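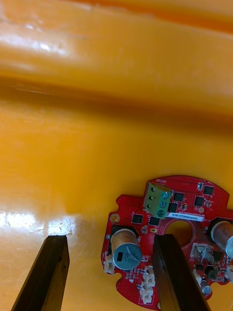 THREAD: Sorting the red boards, or how I spent my day off

Efa Prosser
Mon 1 October

1/ I own a yellow-orange plastic tray. It was bought for snacks. It has never held a snack. It holds circuit boards, and today I decided to find out which ones I still need.

24 likes · 3 shares

2/ First up is the red one with the scalloped edge, like a pie crust designed by an engineer. Green screw terminal, three screws, the word MOTOR printed next to it in tiny white letters. I appreciate a board that tells you what it wants. More of my relatives should try it.

31 likes · 2 shares

3/ MOTOR reads upside down if you put the board on the tray the way I did. I could turn it around. I have instead spent years getting good at reading upside down, which also helps in meetings.

4/ There's a serial number sticker too. It starts 250RV94 and ends 0014. I write these in a notebook now because of what happened in April, when I ordered a replacement for a board I already had. Twice. From Lundent, who charge shipping like they're walking it over.

19 likes · 1 share

5/ My system, for anyone tempted:
keep
keep, but feel bad
Rhun's
The last pile is the biggest. Rhun Harries, if you're reading, come get your stuff. Bring a box. Bring the good screwdriver you borrowed.

6/ Screw terminals, a short opinion: wonderful. You loosen a screw, you put a wire in, you tighten the screw. Then you tug the wire and it comes out, and you do it again with your tongue sticking out a little. Still better than soldering at 11 at night.

42 likes · 6 shares

7/ Someone always asks if the shiny tray is a static problem. Probably! The proper mat is under the Maddocks shelf unit, holding it level. I've chosen which disaster I prefer.

8/ The tray also has scuffs now and throws glare right in my eyes from the desk lamp. Part numbers on little black chips are hard enough to read without a spotlight next to them. I've been tilting my head so long that my neck has filed a complaint.

9/ Verdict on the red board: keep. I have a curtain project it might suit. The curtain project has cost me $80 so far and the curtains are still opened by me, by hand, like it's the Middle Ages.

57 likes · 4 shares

10/ Next on the tray is a bag of standoffs in 20 different lengths, none of them the one I need. I'm going to make a sandwich first. On a plate, obviously. The tray's taken.

38 likes · 2 shares

Comments (4)

Rhun Harries
That screwdriver was a gift and you know it.

Efa Prosser
It has my initials on it, Rhun.

solderandregret
Please write the serial on masking tape and stick it on the bag as well. I lost my notebook and had to start over.

tess_k
How are the curtains coming along? Asking as the person who lives across the street.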